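4.2 Placement of soft goods in open-topped cartons

The second part of the study concerns the shallow cartons that households use for sorting before anything is sealed or carried away. In the Lindport survey these cartons were seldom bought for the purpose. Most had arrived with a delivery, been emptied, and then stayed in use on a table or a floor for as long as the sorting went on. We call this the open phase of packing. It begins when the first object is put into a carton and ends when the flaps are closed or, where there are no usable flaps, when the carton is moved out of the room.

The open phase has received less attention than the closed carton. Work on closed cartons treats the contents as a load: they have a mass, a center of gravity and a resistance to crushing, and they press on the walls in a way that can be estimated. None of this applies well to a carton that holds a few light things and has room for many more. During the open phase, objects lie where they were let go. They overlap the rim, they are taken out again, and the carton serves as much to mark a category ("keep," "give away," "not sure") as to contain anything.

4.2.1 Households and materials

A total of 67 households took part. All were in Lindport or in the neighboring district of Egger, and all had at least one child's room or play corner to be sorted during the observation period. Households used their own cartons. We did not supply containers, labels or instructions on the order of work, and participants were asked to sort as they normally would. The coding scheme was adapted from the Fendedine protocol, which was written for kitchen goods and needed several changes before it could be used with toys and textiles.

The main change concerned shape. Kitchen goods are mostly rigid, and the original protocol records for each item a single resting face. A plush toy has no stable resting face. It bends at the neck and limbs, and the same toy may be laid down in postures that differ by half its length in the space they occupy. We therefore replaced the resting face with three codes: contained (the whole object lies below the rim), bridging (the object is supported in part by a wall or rim), and outside (the object lies on the work surface and has not been assigned to a carton). Small objects of uncertain use, such as wrappers, bags and loose parts, were coded in the same way but entered on a separate sheet.

Wall condition was coded at the same time. A carton was entered as intact if all four walls stood upright and the vertical corners were whole, as relaxed if one or more walls leaned outward, and as torn if any corner or panel edge showed exposed fibers. The last two codes could be given together.

4.2.2 Bridging objects

Bridging was the most frequent code for plush toys and the least frequent for rigid toys. The difference is partly mechanical. A rigid toy that is set down on a rim will generally slide to one side or the other, while a plush toy deforms over the edge and stays. It is also partly a matter of care. Participants who were asked later why they had left a toy on the rim often replied that they had not yet made up their minds, and several said that the toy was "half in." We did not code intention from position alone, and the interview material is treated separately in Section 5.

Figure 6 shows a typical arrangement on a table with a yellow wood-grain top. The carton is large in relation to its contents. A plush pig lies on its side across the back left rim with its head down, and would be coded as bridging; a small crumpled black object near the middle of the floor is contained; a bright pink plush toy on the table to the right of the carton is outside. The left panel of the carton leans outward, and torn fibers are exposed at the right corner of the front panel, so that the wall condition is entered as relaxed and torn. 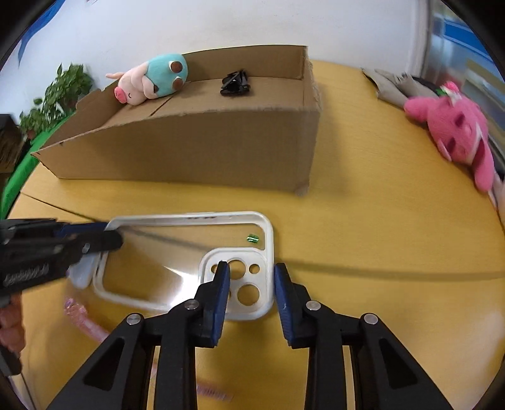

Page last modified: Sunday, 8:05 pm

Figure 6. Open carton with plush toys in contained, bridging and outside positions. The contained item is entered on the sheet for small objects.

The caption codes in Figure 6 follow the sheet as filled in by the coder, with one qualification. The heading "plush toys" is kept for consistency with Figures 4 and 5, although only the bridging and outside positions in Figure 6 are held by plush toys.

Two features of the arrangement recur throughout the sample. The first is the use of a rear corner. Where a plush toy bridged the rim, it lay more often toward the back of the carton than toward the front. In a shallow carton worked from one side, a toy on the front rim is in the way of the hand, and participants tended to push it back or drop it in. The second is the free floor area. Small objects were frequently found alone on an open stretch of carton floor, well away from the walls, with soft goods at the edge. This runs counter to the usual advice for closed cartons, where small items are placed in the gaps left by large ones.

Neither feature should be read as a packing decision in the strict sense. Ziken, the firm that supplied the storage shelving used in the pilot rooms, had suggested that placement in the open phase might predict placement in the sealed carton. Our data do not support this. In most households the contents were lifted out and set in again immediately before closing, and the final arrangement had little in common with the first.

4.2.3 Wall condition and reach

A relaxed wall lowers the effective rim and shortens the reach to the floor of the carton. It also reduces the support available to a bridging object, since a wall that already leans will lean further under load. For plush toys the load is small and the effect was slight. We recorded no case in which a relaxed wall gave way under a plush toy alone. With books and boxed games the outcome was different, and cartons coded as relaxed were generally set aside or folded flat once such items came to be packed.

Torn corners were tolerated to a degree that we had not expected. Participants cut or pulled down a corner to make a deep carton shallower, or continued to use one that had torn on opening. The tear was seldom taped during the open phase. Where tape was used at all it was applied at the end, and in eight households a torn carton was exchanged for another at that point and the contents transferred in one go.

Carton size had a weaker influence than wall condition. Participants with several sizes to hand usually started with the largest, regardless of the number of objects to be sorted. One consequence is that fill level in the open phase says little about the quantity of goods in the room. A nearly empty carton may stand at the start of the work, or it may be the "not sure" carton, which stayed close to empty in many households up to the last stage.

4.2.4 Reliability

All sheets were coded by the author and by a second coder, Beat Oberholzer, who had not been present at the visits. Disagreements were concentrated on the boundary between bridging and contained. A toy whose body lies below the rim with a single limb resting on it may be read either way. We adopted the rule that a limb counts as support only if the object would shift on its removal. The rule could be applied from written notes in most cases, and the remainder were excluded from the counts in Table 3.

A smaller group of disagreements concerned objects lying on top of other objects. Decorations, ribbons and pieces of cloth were at first coded as separate items by one coder and as part of the toy by the other. In the final scheme an object is separate unless the household stated that it was attached. Bunched fabric on the work surface is entered as outside, with a note if its use is unknown.

The scheme has limits that should be kept in mind in reading Section 5. It records position relative to one carton only, and so loses information where two cartons stand side by side and a toy lies across both. It makes no distinction between a toy placed on the rim and one that has come to rest there after being tossed. It also takes no account of the rest of the table, although the space left around a carton plainly affects how many objects can remain outside it.

Contact: Household Packing Study, Lindport | Copyright the author | Back to top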